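Worktops, round two

02/02/2018

Right, quick one tonight as I've got bread proving and it won't wait. Several of you asked after the November post what I do with the kitchen worktops day to day, and I said I'd write it up, and then I didn't. So. Spraying and wiping. Thrilling stuff.

Background for anyone new. We moved in with pale worktops, which showed everything, and replaced them with dark grey speckled ones, which I was told would show nothing. They show everything too. Just different things. Pale ones show tea and beetroot. Dark ones show flour, salt, limescale, and every single smear you leave behind when you think you've cleaned up. Lovely to look at from the hallway. Less lovely when the light's on and you're standing at the sink end with your head tilted.

First mistake was too much spray. I used to go at it like I was putting out a fire, half the bottle across the whole run, then push it all about with a sponge. Streaks for days. Lok-yiu watched me do it once and just said "why is it raining". Fair.

So now it's a bit at a time. Clear a patch, spray the patch, wipe the patch, move along. I start under the wall cupboards and work towards the open end. Everything that lives on the counter gets shifted first - kettle, toaster, fruit bowl, the lot goes on the table. I used to wipe round things. You end up with a perfect clean outline of a toaster and a ring of crumbs where it sits.

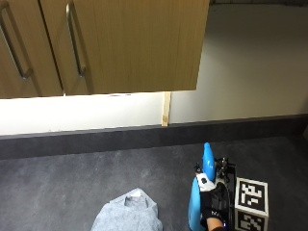 Cloths next. I've gone through all sorts. Kitchen roll leaves bits. Sponges I've given up on for the worktop, they're for pans only now. Old t-shirts are all right but they don't pick much up, and the seams drag. What works for me is a plain soft cloth, nothing special, washed hot with no softener. Softener is the thing. I did a whole batch with softener in by accident and they were useless after, just moved the water from one place to another. Took three washes to bring them back.

I keep two on the go. One slightly damp for the actual wiping and one dry to finish. You can get away with one if you fold it into quarters and keep turning to a fresh side, and if I'm in a rush that's what happens. If I'm in a real rush the cloth gets left in a heap on the side till morning, which I know, I know.

Gloves. I never bothered, then last winter my knuckles split and that was that. Any glove that fits is fine. Too big is worse than none, you can't feel the gritty bits and you miss them. Put hand cream on first if you can stand it.

The spray itself. I'd been buying the Drandau one as it was always on offer by the till, and it smelt nice, but it left a film on the dark surface that you could write your name in. Swapped to the Isov refill, the plain one, no scent to speak of. You put 10 ml of the concentrate in a 500 ml bottle and fill up with water. I put the water in first, otherwise it froths right up the neck and you stand there waiting for it to go down. Shake it gently. GENTLY. Label the bottle if you've got more than one sort going in the house, we have window stuff and bathroom stuff as well and they all look alike after a while. And don't mix them, obviously. Ends of bottles do not get tipped into other bottles, however thrifty it feels.

Nozzle on the mist setting, not the jet. The jet bounces off the upstand and goes up your sleeve.

Which brings me to the upstand, the raised bit along the back where the counter meets the wall. This is where all the muck goes. Flour gets in there, then it gets damp, then it sets like plaster. I do the main surface first and then go along that line with a finger inside the cloth, one long pass from one end to the other. If it's set hard, spray and leave it a few minutes and go and do something else. An old toothbrush for the corner. Don't use a knife, I used a knife, there's now a mark where I used a knife.

The wall behind is plain white and shows splashes, so it gets a wipe every few days, top down. Tomato is the worst. Turmeric is the actual worst but I've banned it from that side of the hob.

Then cupboard fronts. People forget these. Ours get sticky round the handles and along the bottom edges, just from being opened by someone halfway through cooking (me). Spray on the cloth for doors, never straight on the door, it runs down and sits in the bottom edge and I don't think that can be doing it any good. Wipe along the handle, then behind the handle, then the bit of door just below it. That last bit is where all the fingerprints are. I do the undersides of the wall cupboards about once a month and regret leaving it that long every time. Steam and grease, sort of a yellowy gum. Two goes with a damp cloth and then dry.

Glassware I move well out of the way before any of this. Did a full clean once with the tumblers still out and every one of them had to be rewashed becuase of the mist settling on them. Same goes for bread, butter dish, anything with its lid off.

Timing. Whole kitchen, counters and fronts, takes me 26 minutes if nobody comes in. That's with the radio on and no phone. Just the counters is a lot less and that's the nightly one. The full job is once a week in theory. Last month it was once, in total. Leena rang halfway through it and I did the rest one handed, and you could tell.
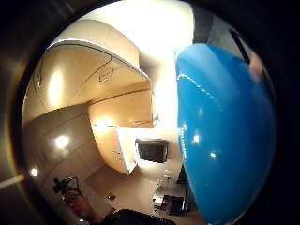
Wai-kit Fu left a comment on the November post which I never answered, so I'm putting it here: why bother with the dry cloth at all, he just lets it air dry and his counter looks fine. His is pale though, he said so further down. On pale you'd get away with it. On dark, in a hard water area, you get spots, and once you've seen the spots you can't unsee them. Try half and half, Wai-kit, dry one side and leave the other, and look at it in the morning with the light low. Let me know.

He also asked about vinegar. I don't, on this worktop. The leaflet that came with it says nothing acidic and I've decided to believe the leaflet. I do use it in the kettle. If you don't know what yours is made of then find out before you put anything sharp on it, or try a spot at the back under the bread bin where it won't matter.

Other bits I meant to say and haven't found a place for:

Salt. Sweep it up dry first. Wet salt just becomes salty water and dries white all over again.

Candle wax, ice cube in a bag, wait, then lift it with an old plastic card. Came off in one piece, very pleasing.

Rings from hot mugs are mostly just tea. Warm water and patience.

Change the cloth more often than you think. If it smells of anything at all it's done. I have a hook inside the sink cupboard for the used ones, so they dry out before the wash and don't sit there festering in the basket.

Dolores wanted to know where the bottles came from - the market, the stall by the back entrance, and they had more than 500 of them stacked up so there's no rush. Trigger's a bit stiff to begin with. Run warm water through it a few times, that sorted mine.

Bread's coming over the top of the tin, got to go. Oven cleaning next time, if I can face it. There will be flour all over this counter again in ten mintues anyway.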